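Speaker notes: What the wrist sees, and what the planner does with it
Talk for the Lepik robotics software meetup, 21st July
Slot is 25 minutes plus questions. Keep water within reach.

Slide 1. Hello and thank you

Thank the organizers, and thank everybody for coming inside on such a lovely evening. Say who I am in one sentence and move on. Last time I spent four minutes on my own career and had to race through the part people came for.

Explain the names, as they get thrown around a lot tonight. Tomach is our perception service. Griluvell is the motion planner that sits behind it. Ania is the little tool we use to replay runs, and yes, people do talk about her as if she were a colleague (pause, somebody usually smiles).

Ask for hands: who has written a pick-and-place stack? Who has written one more than once? If most of the hands stay up for the second question, skip the warm-up on slide 2 and go straight to frames and timestamps.

Slide 2. The job, in plain words

The task I'll lean on all evening is about the plainest one there is. Find a block on a table, pick it up, put it in a basket. I like it because the whole room can hold it in their head at once, and every problem I want to talk about shows up in it sooner or later.

Say it slowly: the robot has to know where the block is, where the basket is, where its own hand is, and when each of those things was last true. The fourth one is where we lost most of our spring.

Slide 3. The view from the wrist

Leave this one up for a good while and let people look before talking.

We plan from the wrist camera for the last stretch of the approach. Point out the finger coming up at the bottom. It's our own hardware, and in the first version of Tomach it was treated as an obstacle, so Griluvell would very politely refuse to move toward anything. The fix was a mask computed from the gripper's joint state, and I'd encourage people to do it that way and leave the hand-drawn mask alone. We had a hand-drawn one for months and it was wrong every time the fingers opened.

Then the block. Red on a pale table is easy for color, and I'm happy to admit that. The pose is the harder part. It sits at a bit of a tilt in this view, with only a sliver of the top showing, and there's a soft shadow to its right. Our early segmenter liked to swallow the dark part of a shadow like that one, and then the box came out too wide and the center slid off to the side.
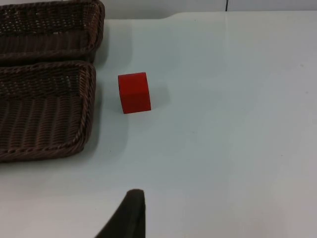
Slide 4. Baskets are harder than blocks

I always get a question about this, so get ahead of it. The two baskets run off the left side of the picture, so Tomach never gets a full outline of either. They're dark woven wicker, and you can glimpse lighter specks through the gaps in the upper one. A weave like that is no friend to an edge detector, which would love to report every strand.

What we do now is fit the rim and ignore the inside. The rim is thick and rounded, and the lower basket shows two of its corners here, so there's enough for a rectangle with a sensible error estimate. Griluvell takes the error estimate as seriously as the rectangle. If it's large, the planner asks for another look from further back before it commits to a drop point.

Mention that the rims nearly touch. We had a long and rather heated discussion over whether two baskets this close should be one region or two. We settled on two, with a shared keep-out strip along the join, so that nothing is released over it.

Slide 5. When was that true?

This is the heart of the talk, so slow down here, even if the clock says otherwise.

Every detection carries the time of the image, and every joint reading carries its own time. For far too long we paired each detection with the newest joint reading. With the arm standing still that works beautifully, which is exactly why our bench tests loved it. Once the arm is moving, the block appears to drift along with the hand.

Show the Ania replay if the projector is behaving. We went through 2000 recorded approaches and found 1178 where the pairing was off by at least one control step. In 524 of those the error was large enough to move the grasp point outside our own tolerance. Let the numbers sit for a moment. They certainly sat with us.

The repair was a small buffer of joint states with interpolation at the image time. The patch took an afternoon, and believing we needed it took a good deal longer.

Slide 6. Planning with what you've got

Griluvell keeps 7 candidate grasps alive and re-scores them with each new image. It switches only if another candidate is clearly better for several images in a row. Before we added that patience, the arm would dither over the block, leaning one way and then the other.

If someone asks about learned policies: we use a learned segmenter and a classical planner, and I'm fond of being able to open a log and read why a grasp was dropped. I don't mind at all if others choose differently, and I'd love to hear how they debug theirs.

Slide 7. Things to take home

Log the image time, the joint time and the time the planner received both. Test with the arm moving. Build the replay tool earlier than feels reasonable, even if it's ugly (ours was terribly ugly).

Thank everyone again. Leave the last slide up during questions, and repeat each question into the microphone for the people in the back.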